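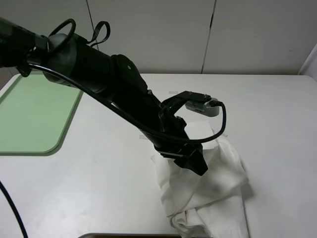 Ticket 797: Invoice table prints with row shading almost invisible
Product: Evus invoicing, web version
Opened by: Nayeli Barajas, Rivadeneyra office, Pledville
Opened: 24 October 2022
Status: Solved, waiting for confirmation

Problem

After the last update our invoices print with very weak row shading. On the screen every second row is gray and easy to follow. On paper the gray is nearly the same as the page, and our customer Clorico has already paid one wrong line. We send 2,000 invoices in a month, so I would like to fix this before the next run.

What I tried

1. Printed the same invoice from a different browser. The result is the same.

2. Changed the toner and printed the test page of the printer. All the gray steps on the test page are clear, so I do not suspect the printer. 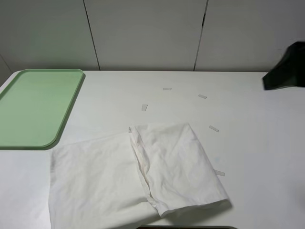
3. Saved the invoice as PDF and opened it on another computer. The shading is weak there too - it means the problem is already in the file.

4. Went back to the old template from before the update. The shading is normal again, but the old template does not have the new tax field, so we cannot keep it.
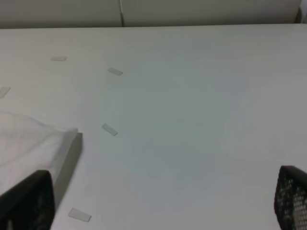 The new template has its own shading value, under Layout, then Table, then Row color. Mine was set to 4 percent and I never touched it. With this value the rows and the paper are both light grays, something like the white tabletop and the light gray wall in the photo, only the printed rows are even closer to each other. I changed it to 45 percent, which was too dark for the small numbers, and then went down little by little until the text was easy to read.

Questions still open

Can the value be set once for all templates? I had to save it in each one separately. Also the preview does not change when I edit the value, only the PDF does. I will print the next batch with the new setting and write the result in this ticket.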